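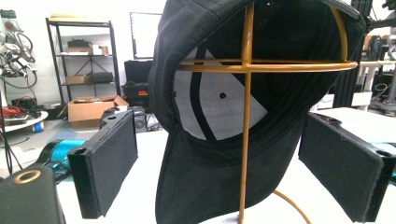
Slide 1. Gripper at the hat stand, cap between the fingers.

Title: Handling rules for hand-held gripper recording. Speaker: Josée Melnyk, Clarnik. Friday, August 11, 2023.

Scope first. The rules cover recording sessions at Skillthorpe only. Matheson keeps its own sheet; do not compare the two unless asked.

Soft goods. A cap deforms when gripped, so the rule sets the approach and the release and leaves the grip point to the operator. Fingers come in from both sides of the object. The stand must not be lifted with the cap. If it shifts, stop, mark the take as void and reset.

Next slide. Pause for the table of void codes. The current set has 1,495 takes under Rullinance numbering. Code 2 is a moved fixture, code 3 is an incomplete opening at the start.

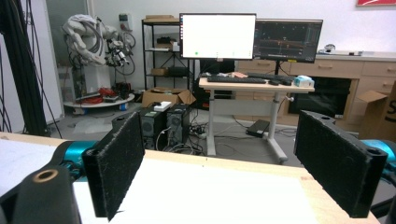
Start position is the rule most often queried. A take begins with the fingers fully open and clear of the work surface, and the operator holds still until the recorder confirms. The wide gap between the two felt-padded fingers over the white sheet is the opening we mean. A partly closed start gets code 3, even if the rest of the take is good.

Pads. Inspect before each session. Brush off dust and fibres; replace a pad if the felt has lifted at a corner. Log the change against the gripper number. Pads are also changed at 600 takes, whatever their condition.

Floor and cables. Walking routes are agreed before recording and written on the session sheet. Any cable crossing a route is moved or covered.

Open point: the April draft let operators void their own takes. The present text requires a second person. Ask for comments on this, then go to questions.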